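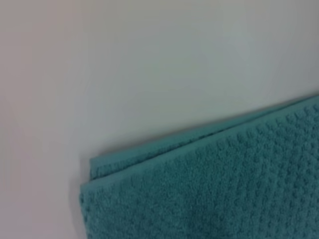 Wrist view, folded teal towel on a pale surface.

Reviews > Data Collection > Wrist Cameras

Search reviews Go

Grerklow Wrist Kit, tested on towel folding

We recorded 1157 folding examples with the Grerklow kit over 23 sessions. Teal separates cleanly from the pale surface, and the offset between the two layers stays readable at the corner. Fabric texture goes soft in places, so small creases are hard to label. Mounting took 40 minutes. The Cluvusex logger dropped 6 examples, all during long recordings, and its export menu is slow. Good value for cloth work. For fine stitching, look elsewhere.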